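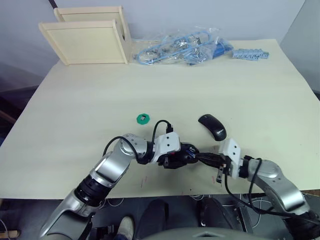
Refinishing a big dining table, oil or water-based?
Home Projects board - Wood and Finishes

mapleandmoss
Posted 3/29/22
Hello everyone, I've been reading this board since February and finally worked up the nerve to post. We bought a secondhand dining table from a couple out past Idedton, solid maple as far as I can tell, and it seats ten if people are friendly with each other. The top has an old yellowed finish with rings all over one end, where I guess somebody kept their plants. I've sanded a test patch on the underside and the wood is beautiful, very light, and I'd love to keep it that way. My father-in-law swears by oil-based poly and says anything else is a waste of a weekend. The man at the Dudek paint counter sent me home with a water-based one. Who's right? We have two kids and they do everything at this table - homework, slime, you name it.

oldschoolfinisher
Welcome! Glad you spoke up. I'm with your father-in-law, I'm afraid. I did our kitchen table in oil-based poly 16 years ago and it has been through birthday parties, a leaking fish tank and my brother's card games, and I've only had to touch up one corner. It goes on slow and lets you fix your brush marks. Give it a good long cure before you set anything heavy on it.

tansy_h
I'm going to gently disagree with the post above. Oil-based is tough, yes, but it goes amber, and on maple that means you end up close to the yellow you're sanding off. If she wants it light she should go water-based. Thin coats, a good synthetic brush, and don't go back over it once it starts to set. I made that mistake on a desk and had to look at the drag marks for years.

oldschoolfinisher
Fair enough on the color, I'll give you that. I happen to like a little warmth. But I've seen water-based tops go cloudy under a hot casserole dish, and a family table gets a lot of casserole dishes.

tansy_h
Then use a trivet! Ours gets dinner every night and it's fine. I do think the older water-based cans were worse, so maybe that's what you saw.

porchlight22
Can I put in a word for hardwax oil? I used the Zekarar one on my mother's sideboard and it was so pleasant to work with - you rub it on, wait a bit, buff it off, and you can fix one spot without stripping the whole thing. It does want a fresh coat now and then, and I wouldn't leave a wet glass on it overnight. With slime in the house I'm not sure, to be fair.

mapleandmoss
You are all so kind, thank you. I'm leaning water-based for the color. How far up should I go with the sandpaper? I stopped at 120 on the test patch and it still felt a little rough.

tansy_h
Go to 180 and stop there. Wipe it down with a damp cloth, let it dry, and knock the fuzz off lightly by hand before your first coat. Then sand gently between coats and vacuum like you mean it.

oldschoolfinisher
Agreed on all of that, and do the underside too so the top doesn't cup. Try both finishes on your test patch before you commit.

mapleandmoss
Good idea, I have half a can of oil-based in the garage anyway. I'll do them side by side this weekend and let you know which one wins.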